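From: Tavion Tillman
To: Lotham Housewares Swap list
Date: March 2023
Subject: Re: steel cups, storing them and that smell

Macarena Domínguez wrote:
> Hi all, new-ish here, been lurking since June. I inherited a whole
> crate of plain steel cups from the Arneck church kitchen and I have
> two problems. First, a few of them smell kind of metallic and stale
> when I take them out of the cupboard. Second, my husband stacks them
> and they jam together so tight I had to bang a pair on the porch
> step last night. Do you store yours stacked, rim up, rim down, or
> what? And is there any way to tell who made them? Emiliano said I
> should ask you people before I buy a rack.
>
> Macarena

Hi Macarena, and welcome out of lurking! Please don't buy a rack yet. I bought one (the tall Manolakis thing with the little hooks) and it's been holding up tomato plants ever since, which it does pretty well.

I'm a rim down person, one layer, no stacking. I know Fasil is going to write in and say rim down traps the damp, and he's right if you put them away straight from the sink. That's exactly where your stale smell is coming from, I'd bet money on it. Dry the inside with a cloth, all the way down to the bottom where the wall meets the base, then leave them right side up on the counter for an hour or so and only then flip them over. I did mine the lazy way for years and every cup smelled like an old canteen.

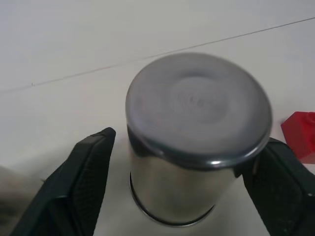

Makers' marks are a whole other rabbit hole and I warn you it eats evenings. Look on the base first, in the middle, before you go squinting around the sides. Mine have a faint round spot there with what's probably lettering stamped in it, but good luck reading it, and the brushed finish on the bottom doesn't help any. Wenceslao once told me to lay thin paper over the mark and rub it with a soft pencil, the way kids do with coins. I got one whole letter out of it, maybe an R. He also has a notebook of these things going back forever, 3,217 entries last I heard, so if yours come out any clearer than mine you should write to him directly. He loves getting mail about it.

As for the jamming, straight-sided ones are worse than you'd think. If you get another stuck pair, leave the porch step out of it! Put cold water and a little ice in the inside cup, stand the outside one in warm water (warm, not boiling), wait a couple of minutes and twist. A drop of dish soap around the rim helps too. If you really have to stack, put a square of paper towel between each one. I did that when we moved to Bisport and not a single pair stuck.

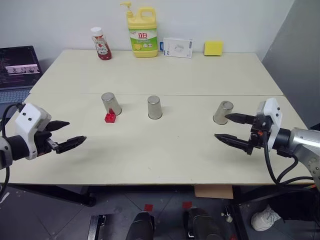
And if it still smells after the drying business, try baking soda and warm water, let it sit overnight, and rinse it a lot more than you think you need to. Skip the steel wool. I took the shine off two of my grandmother's that way and I'm still mad about it. For everyday washing whatever dish soap you've got is fine, just don't leave them soaking with anything salty or tomatoey inside, because that can leave little spots that won't come off.

How many are in the crate, by the way? You said "a whole crate" and then nothing, which is cruel on this list. Emiliano's aunt got 104 out of a school kitchen once and was giving them away as wedding presents. If you end up with more than you have shelf for, I could use a few of the bigger ones, and I've got a box of enamel plates here I'd happily trade (some chips on the edges, blue rims, nothing fancy). I can drive out to Arneck most afternoons once the road's fixed.

Oh, and Fasil, before you start, yes, I did try your chopstick method of propping them up. They rolled off the shelf at two in the morning and the dog hasn't forgiven either of us.

Tavion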